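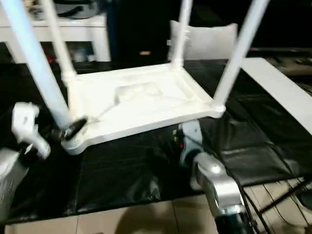

Two-arm robot keeps sliding the stool when it presses on a leg. How do we hold it still?

Posted in Student Projects and Clubs
January 11, 2022
Viewed 887 times

Cor Dierckx

I help out with the senior robotics group at Stevens College in Trenby. The students have a two-arm robot and the project is furniture handling. They picked a white plastic stool with four tubular legs as the test object. The task is to have it upside down on the table, seat on the bottom, and have the left gripper press at the base of a leg where it goes into the socket while the right arm steadies the seat from the other side. Later on they want to do the whole assembly, but for now all four legs are already in and the robot only has to check that each one is seated. It pushes, watches the force reading, and moves on to the next corner.

The trouble is that the stool won't stay put. We have black plastic sheet over the table, which the students put down to give the cameras a plain dark background behind a white object. It works well for that. But when the left gripper presses on the near left leg, the whole seat twists on the sheet and one corner lifts. Then the right arm is in the wrong place, and when it tries to catch up the stool is pushed further the same way. We log a run as failed if the seat has turned enough that the next leg can't be found without a fresh look. On the last full day of testing we did 79 runs and most of the failures were this.

What we have tried:

Slowing the left arm down. It helps a bit, and then the runs take so long that the students lose interest.

Taping the sheet to the table edges. The sheet stopped travelling but the stool still slides on top of it.

A patch of Clitetex grip mat under the sheet. No difference that I could see, and I suppose that makes sense as the stool isn't touching it.

More force from the right arm. The stool stopped turning and started tipping.

The arms are run from a program called Clillow that a former student wrote. Each arm has its own list of moves and they wait for each other at set points. Between those points neither arm knows what the other is doing. There is force sensing at both wrists. I can read the numbers but I am a woodwork teacher and not a programmer, so please keep that in mind.

The students don't want to screw a jig to the table. The rules they set themselves at the start of the year say no fixtures that are specific to one object. I would like to respect that if it can be done, but they have to show it in June and I would sooner have something that works.

Is this a surface problem, a gripper problem or a program problem? Where would you start?

wattlebird_tony

Get rid of the plastic. You are trying to hold a smooth plastic stool on a smooth plastic sheet. Use a rubber mat, black if you need black. Job done.

Cor Dierckx (comment)

Thanks. The rubber mat we have in the workshop is green and the seat sticks to it when the robot tries to rotate the stool on purpose, which is another part of the same task. But I will look at a black one.

wattlebird_tony (comment)

Then lift it and turn it, don't drag it.

marg_in_the_shed

I ran a similar project with a university club for a few years, also with two arms, though ours were packing crates. I think you have all three problems, but they are not the same size, and I would take them in this order.

First, the direction of the push. You say the seat twists. A push at one corner that doesn't go straight down will always try to turn the seat, and the only things stopping it are friction and the other arm. Before anything else I would have the students look at which way the left gripper is really pressing. If the arm comes in from the side and closes on the leg, a good part of the force is sideways even if the program says down. You can test this without the robot. Put the stool upside down on the sheet and push on a leg at the socket with one finger, straight down. It should sit there. Then lean the push over a little at a time until it slides. The students can measure that angle with a protractor, and it tells them how far off straight the gripper is allowed to be. On a glossy sheet it won't be much.

While you're at it, look at where on the leg you push. Right at the collar is the best place. Any higher and you have a lever, and the leg will tip the seat for you.

Second, where the right arm is holding. If the left arm presses on the near left corner and the right arm is on the near right corner, both hands are on the same side of the seat and the far side is free to swing. You'd do it differently yourself. Try it by hand with one hand on a leg and the other on the near corner, then move the second hand to the corner diagonally opposite and push again. We found that the diagonal hold made most of the twisting go away with no change to the surface. I don't know if your right arm can reach the far corner across the legs. If it can't, try having it hold the leg nearest to it, low down, with the gripper closed, so that it resists turning in both directions. A gripper tucked under the edge of the seat can only push one way, and it will lift the corner as soon as the wrist rises at all. I suspect that's where your lifting comes from.

Third, the program. Two lists of moves with meeting points is fine for this job. You don't need anything clever. What you do need is for the right arm to be soft while the left arm pushes. At the moment it sounds like the right arm holds a position, the stool moves a bit, and the arm fights it or chases it. Ask the students if Clillow has a setting to hold a force in place of a position (it may be called compliance or stiffness). If it does, put the right arm in that mode before the push, with a light inward force, and take it out of that mode after. Put a meeting point at each end. If it doesn't have one, a cheap version is to read the right wrist before the push starts, and stop the left arm if the right reading changes by more than a limit you choose. That won't hold the stool still, but it stops one small slip from turning into a big one, and the run can carry on from there.

Then the surface. I don't agree with tony that you have to throw the sheet out. Creases matter more than you would think, though. If the seat is lying face down on a wrinkle it's resting on a few high spots, and it will rock. Pull the sheet flat and tape it on all sides, or swap it for a piece of black cloth pulled tight. Matte cloth is better for the cameras too. Crinkled plastic throws bright streaks when the lights are on, and a bright streak next to a white stool is a good way to lose an edge.

On the rule about fixtures, I think a surface that suits lots of objects is fair. A bolted jig isn't. But that's for the students to argue out.

One last point about the log. Have them write down why each run failed as well as that it failed. Turned, lifted, tipped, leg not found. With 79 runs you'd see quickly if one leg is causing most of it.

Cor Dierckx (comment)

This is very useful. We did the finger test at lunch. Straight down is fine and it takes very little lean before the seat goes. The left gripper does come in from the side, so there we are. The right arm was under the near right corner, as you guessed.

It can't reach the far corner without bumping a leg. We had it close on the near right leg and ran 4 trials. The seat turned a little in 2 of them and not at all in the others. No lifting. The students are now arguing about whether that is enough runs to mean anything, and I have told them it isn't.

I have asked about the stiffness setting in Clillow. There is one, and it was turned off.

marg_in_the_shed (comment)

Good. Turn it on for the right arm only to begin with, and keep a hand on the stop button for the first few. Start stiff and soften it in small steps. If you go too soft the arm will sag onto the seat under its own weight and you'll be back to tipping.

pk_embedded

Not an answer to the main thing, but check the cables. We had a lot of odd force readings on one wrist and it was a cable that pulled tight whenever the arm went to one side. If you have any running across the floor to the base, tape them down and leave slack near the arm. Also zero the force sensors with the gripper in the pose you will push from, not in the home pose. Ours read differently depending on which way the wrist was turned.

Cor Dierckx (comment)

We zero at home. Will change it and report back.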